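Teaching a gripper to hold a rounded glass jar or bottle by remote control

Home Robotics Help > Arms and grippers > Teaching by demonstration

Posted by Farzana Haque
August 11, 2019

I'm trying to teach a small arm to pick up a glass bottle and put it down on a shelf at the other end of the bench. I drive the arm with a hand controller, record what I do, and train on the recordings. The arm is a second-hand Stetsiuk with the standard two-finger gripper and a camera at the wrist. I've been at it since July and have 84 recordings.

With a plastic tub the whole thing works well. I recorded 30 runs, trained overnight, and the arm picked the tub up nearly every time. With the bottle it comes in at the right height and then does one of two things. Either it stops short and closes on nothing, or it pushes in too far and the bottle gets nudged backwards before the fingers close. If I move the bottle even a little to the side it gets worse.

The bottle isn't a regular shape. It has a short neck under a yellow lid, then it swells out in the middle and goes in again further down, and one side bulges more than the other. The glass is clear and one half of what you see through it is orange and red, with some darker bits on the other side low down. I've been grabbing it wherever felt right when I was driving, usually near the middle, sometimes lower.
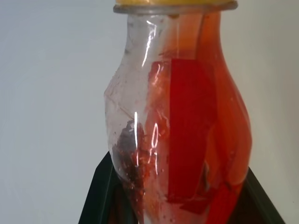

Wrist camera view of the bottle, between the two black panels.

The wall behind is a plain pale grey-white, which I thought would help. I also tried turning the brightness of my bench lamp up and down, and it made no difference I could measure.

My questions are whether I should be recording more runs or different runs, and whether glass is just a bad thing to start on. I would rather not change the bottle, as the point is to handle things from my own kitchen. I can post the training settings if anyone wants them, but they are the defaults that came with the Varnham software and they were fine for the tub.

Farzana

Ghassan Hijazi

I'd do different runs before I did more of them.

Your arm is copying you, and from what you've written you gave it several answers to the same problem. Sometimes you took the bottle at the middle and sometimes lower. On a tub with straight sides that doesn't matter much. On a bottle that swells and then tapers, the two grips need different finger openings and a different distance to travel. The training will tend to land somewhere between the two, and in between may be a spot where neither grip works. That would fit with stopping short on one try and shoving the bottle on the next.

Pick one place to grab and stay with it. I would go just under the widest part, but check that your fingers open far enough first. Put a bit of masking tape on the bench to mark where the arm starts, and leave it there for every recording.

The second thing is which way the bottle is facing. You say one side sticks out further, and I can see that in your picture. I can also see that the left half is mostly clear glass against a pale wall. The camera has very little to go on over there apart from the outline, the dark patch low down and a few shiny streaks. The right half is strong orange and red. If you had the coloured side facing the same way in most of your 84 recordings, the arm has probably learned to line itself up on the colour and takes no notice of the clear side. Turn the bottle and the colour is somewhere else.

What I did with a vinegar bottle last year:

Record 60 fresh runs and put the old ones aside. Don't mix them in.
Give the bottle part of a turn after each run, always the same direction, so you cover the whole way round.
Shift it a little left or right every few runs, and a little nearer or further.
Come in slowly over the last bit and pause before you close the fingers.
Throw out any run where you fumbled. I kept mine at first and the arm learned to fumble.

The pause made the biggest difference for me. When I was driving I used to close the fingers while the arm was still moving, and the arm picked that up and did it earlier and earlier.

On the lamp, the streaks on the glass will shift when the lamp moves or when the bottle does. Changing the brightness leaves them where they are, so I'm not surprised it did nothing. Try moving the lamp between runs. If you can't be bothered with that, fix it in one place and use the arm only with the lamp there. Either is fine, as long as you know which one you picked.

A plain wall is good for getting started. It's less good behind clear glass. I hung a dark green tea towel behind mine for half the runs.

zakdale_bench

just use a different bottle. glass is a pain, everyone on the Zakdale list gave up on it. wrap some coloured tape around the middle and it will find it no problem

Farzana Haque

I did try tape for an afternoon. It worked while the tape was on and the arm was lost once I took it off, so I'd like to keep going without it.

Ghassan, I went back through my recordings. The coloured side is on the right in nearly all of them. I always put the bottle back the same way without thinking about it. The grab point is all over the place too. I'll start again with your list.

flastville_dave

Agree with most of what Ghassan wrote. A couple of things to add.

Check whether the camera can see the part you're grabbing at the moment you grab it. In your picture the bottle takes up most of the height of the view and the base is out of sight at the bottom. That's normal for a wrist camera, but it means the arm can't see where the bottle meets the bench from there. If you judge your distance by looking at the base with your own eyes while you drive, you're using something the arm doesn't have. Put the wrist view up on a screen and drive from that only. You will be worse at it for a while — I certainly was — but the recordings are more honest.

If you have a spare webcam, set it on a stand to one side and record both views together. I don't know if the Varnham software takes two cameras. The older version I used had a limit on it, and I had to change a settings file by hand.

Also, test in small batches. Train after the first 30 runs and try the arm in 6 different spots before you record the rest. If it's failing in the same spot each time, record more there. I once sat through a whole weekend of recordings with the gripper mounted slightly crooked and only found out at the end.

Glass is harder than plastic but it's doable. Turn the grip force down to begin with and put a folded towel under the bottle. Make sure the towel is there in the recordings as well, or the height will be out when you take it away.

Farzana Haque

Thanks, both. I've been watching the bottle directly the whole time, so that's another thing to fix. The software does list a second camera in the menu but it's greyed out. I'll look for the settings file and post back once I've done the first 30.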